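Section 4. Floor Rules and Safe Practice

This section covers where the Ondidbridge hand-held grippers may be used, who may use them, and what the room should be like before anyone starts. Section 3 told you how to charge them. If you skipped Section 3, the grippers will let you know.

The rules apply to every recording site, including borrowed ones. A showroom is a workplace for as long as you are working in it, however comfortable the furniture.

4.1 Before you enter

1. Read the site sheet. It names the person who lets you in, the fixtures you may touch, and the fixtures you may not. If the sheet and the person disagree, follow whichever one is stricter.

2. Confirm with the site contact that display plumbing is either disconnected or shut off at the valve. Ask the question out loud and write the answer down. "It should be" is not an answer.

3. Empty your pockets. Keys, pens and phones leave a shirt pocket at the moment you bend over something enameled.

4. Wear flat, closed shoes and plain sleeves that end at the wrist. Bracelets and watches come off. So do lanyards, including the one with your safety card on it. Put the card in your bag.

Note: Binta Nwosu keeps the master copies of all site sheets. Photocopies of photocopies have been known to drift, so ask her for a fresh one if the fixture list has gone gray.

4.2 Preparing the floor

1. Walk the full working area once with nothing in your hands. You are looking for cables, loose mats, boxes, and anything else at ankle height.

2. Route each cable along a wall wherever there is a wall to be had. Where one must cross a walkway, tape it flat along its whole length. Three brave little squares of tape do not count.

3. Keep power strips and adapters at least 200 centimeters from any fixture that holds or could hold water. If the cable is too short, get a longer cable. Do not move the fixture. Bathtubs look lighter than they are.

4. Leave a clear path at least 700 millimeters wide from your standing position to the exit. Measure it. People are generous when they estimate the width of a path they have just finished clearing.

5. Mark your standing position with tape and stay on it during the take.

CAUTION: While you are wearing the head camera and holding both grippers, your view of your own feet is poor and your hands are busy. Do not step backward. If you need to move, stop the take, lower the grippers, look, and then move.

4.3 Checking the grippers

1. Open and close each gripper five times. The jaws should meet along their whole length and release without sticking.

2. Check the marker cube on each gripper. Every printed face must be clean, flat and fully stuck down. A corner that has started to peel will go on peeling, usually during your best take.

3. Do not clean the printed faces with alcohol. Use a dry cloth. The Ratard wipes in the blue tub are for handles only, a rule we wrote after a cube came back completely white.

4. Hold both grippers in front of you and confirm on the monitor that the tracking light is green for left and right. If the two are swapped, swap them back. Do not cross your arms to compensate.

4.4 Handling fixtures

1. Grip handles, wands and knobs by the part a person would normally hold. Never close the jaws on a hose, a hinge or a painted edge.

2. Lift first, then move. Dragging is quicker and leaves a line in the finish that can be seen from the parking lot.

3. Keep hand-held items low over the basin. If you drop something from two inches, it makes a noise. If you drop it from shoulder height, it makes an invoice.

4. Put each item back where it started before ending the take, unless the task card says otherwise.

5. Stop at the first sign of resistance. The jaws will happily squeeze harder than the part deserves. Thiện Bùi at the Đàm workshop can free a stuck part without tools, but he would like a call before you try it yourself with tools.
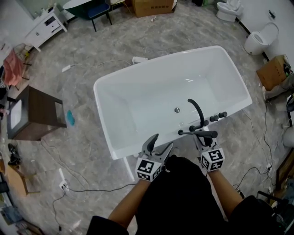
4.5 Time limits and breaks

1. Put both grippers down on a stable surface after every 2 takes and rest your wrists. The timer on the monitor does not know how your wrists feel.

2. No session may run past 165 minutes, breaks included. Setting up counts as part of the session. So does looking for the tape.

3. If you feel dizzy, stop and take the head camera off. It happens, mostly to people who spend a long time looking down, and it goes away faster if you sit on something that is not part of the display.

4. Do not sit on part of the display. Yes, even that part.

4.6 Leaving the site

1. Switch off at the power strip first, then unplug, then coil. Coiling a live cable is faster by four seconds and wrong by a wide margin.

2. Wipe fingerprints from chrome and glass with the cloth supplied by the site.

3. Pack the grippers with jaws closed and cubes facing up in the Grillotent case. The lid should shut without persuasion.

4. Have the site contact sign the sheet, and report any mark, chip or scratch before they find it. Damage reports go to Binta Nwosu by 6 p.m. the same day. Send a close view and a wide view, and leave out the theory of how it was already like that.

Spare tape, cloths and blank site sheets are listed in Section 9.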